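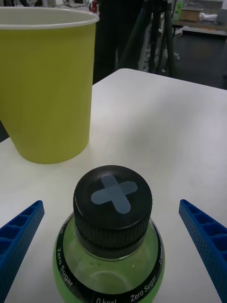 Page last changed: December, 16:20

Dasness Table Top 74, white

The Dasness 74 is a loose table top for canteens, break rooms and small cafes. We sell it without legs, so you can put it on the frame you already have or choose one of our Flilley frames. Many of our customers only want to renew the surface and keep the old steel under it, and for this the 74 is made.

The top is square and measures 74 cm on each side. It comes in white only. The surface has a low shine, so lamps over the table give a soft reflection and do not disturb people who sit and read. A bottle of soft drink, a plate and a folded newspaper for each of two persons find enough place. For four persons we advise to put two tops side by side with the joining plate (article 425).

Mounting

The underside has threaded inserts for the Flilley column frame and for the Flilley four-leg frame. For frames of other makers you have to drill yourself. Please do not drill deeper than 15 mm. The screws are in the bag which is taped to the underside, together with the paper template. Lay the top face down on a blanket, place the frame in the middle, and tighten all screws by hand first. Use the screwdriver only after the frame sits straight.

The Flilley column frame has a foot which can be adjusted for uneven floors. The older Grurnent frames also fit, but only those with the round plate. If your Grurnent frame has the cross plate, ask us for the adapter before you order.

Care

Wipe with a damp cloth and a little dish soap. Sweet drinks, coffee and colored lemonades should be wiped the same day. For dried spots leave a wet cloth on them for ten minutes and wipe again. Scouring powder makes the surface dull and this cannot be repaired. Very hot pots need a mat under them.

Load and tests

The top can carry 300 N at the edge when it is mounted on the column frame, and more on the four-leg frame. In our workshop in Villanueva we opened and closed the folding version 2000 times before we took it into the catalog. The folding version has its own page.

Delivery

Tops are packed in pairs with cardboard between them. Single tops are possible, but the packing costs are the same. From stock we send within three working days. For larger quantities please write first, so we can tell you the correct date. Check the corners before you sign the delivery paper, and write any damage on it.

Replacement screws and templates can be ordered free of charge under the article number of the top.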